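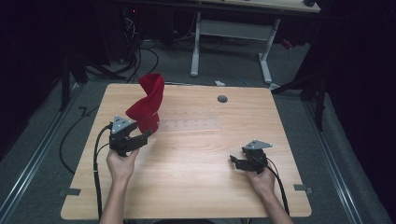

Marietjie Coetzee writes that she has folded cloth napkins the same way for years, in half and in half again, and would like to know why anyone would need a page of instructions for it. Fair question. If your napkins come out of the drawer square, flat and the same size as each other, you can stop reading and go enjoy your evening.

The rest of us own napkins that were square once. Mine have been through the wash enough times to have opinions. One corner is longer than the others, the hem has tightened on two sides, and the whole thing wants to roll itself into a rope. You can fold a cloth like that in quarters, but what you get is a small pillow.

So this is how to fold a cloth that doesn't want to be folded. It works for napkins, dish towels, and those bandannas you bought for a camping trip and now use to dust the television.

What you need

One cloth, dry. A slightly damp cloth folds beautifully and smells terrible by morning.
A bare table, bigger than the cloth when it's open. A bed won't do, as the cloth grabs the blanket and you end up folding both.
Your hands. An iron is welcome but I'm not going to check.

Step 1. Find a corner

Don't try to flatten the heap from the top. Patting it only presses the wrinkles in. Pick it up with one hand, wherever you like, and lift it clear of the table. It will hang there twisted like a piece of fusilli. Let it. With your free hand, follow an edge down until you reach a corner, and pinch that.

If you can't tell an edge from a crease, feel for the hem. Creases are soft and the hem has a ridge.

Step 2. Find the neighbor

Now let go with the first hand and slide it along the hem from the corner you're holding to the next one. Stay on the hem the whole way. If you just grab whatever corner is closest, you'll have the opposite one about half the time, and the cloth will hang as a triangle with a long point. Plenty of people fold that triangle anyway and then wonder about the results. I was one of them for a long while.

When you have two neighboring corners, the top edge runs straight between your hands and the rest drops below it. Give it one snap. Two if you're annoyed.

Step 3. Lay it down

Touch the bottom edge to the far side of the table first and pull the cloth toward you as you lower it. The drag takes out most of the wrinkles. Dropping it all at once traps air underneath and you'll be chasing a bubble.

Smooth from the middle out, using the side of your hand. If one corner sticks out past the others (see above, opinions), fold it under now, while you can still see it.

Step 4. Fold

Bring the near edge up to the far edge and match the corners. Where they don't match, favor the folded side and hide the mess inside. Run your palm along the fold. Then take the left side over to the right and do it again.

For a shallow drawer, stop there. For a basket or a deep drawer, fold once more into a strip and stand it on its edge. Busisiwe Molefe wrote in to say she rolls hers instead, and I have no quarrel with that, except that mine unroll the minute I shut the drawer.

Step 5. The pile

Stack them with the folded edge facing out. All the crooked hems go to the back, where they can be with their own kind. Put the worst one in the middle of the pile - the top one gets looked at and the bottom one makes everything lean.

If it still looks bad

Check that you started with two corners on the same side. It's nearly always that. If the corners were right and the cloth still comes out skewed, the fabric has shrunk unevenly. Pull it gently on the diagonal, short corner to short corner, while it's damp from the next wash, then let it dry flat.

And if that doesn't help, you have a very nice rag. I keep 6 of them under the sink.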